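Arain marbled floor mat, grey: my review after a summer of laundry

I bought the Arain mat in July for the corner where the washing gets sorted, and I wasn't expecting to have feelings about it. It's the pale grey marble pattern, 9 in their list of colours, and it cost me 27 pounds with delivery from the Dudetti shop in Skesthorpe. I'd been after something plain enough to show up a stain before it goes through the wash and gets baked in for good.

On that score I'm really pleased! White cloth stands out nicely against the grey, and you can pick out faint little smudges and the stitching round a buttonhole without holding anything up to the window.
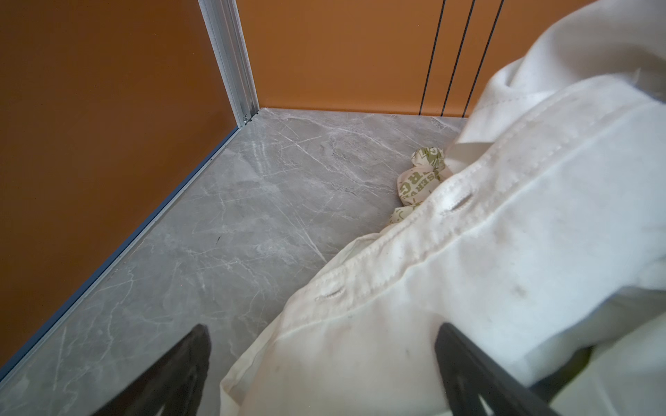 White shirt on the grey marble pattern, placket side up.

Size next. I went for the 900 mm width and it's plenty for a small pile (bedding is another matter, I still do that on the bed). The pattern is busier than it looked online, but with orange and blue walls round it, it comes across as quite calm. Printed fabrics are easy to tell apart on it too — green leaves on cream, a bit of lavender, all clear at a glance.

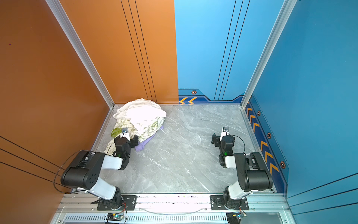 Living with it

It came rolled up very tightly and one corner took ages to lie flat. I left a couple of heavy books on it overnight and had to do the same again the next night. Wiping it down is quick, though fluff does collect along the edges and I end up going round with a damp cloth.

My one real moan is the instruction leaflet, which is tiny and mostly about returns. Four stars from me, and I'd buy the same colour again.

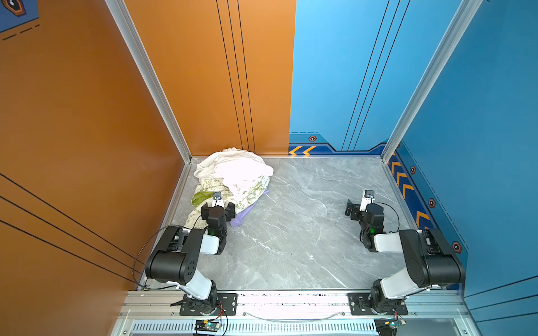 Privton Home Reviews — Laundry & Utility Team

Item reference 966. Comments are open under this review, and if you've had the darker version please tell us how it copes with fluff!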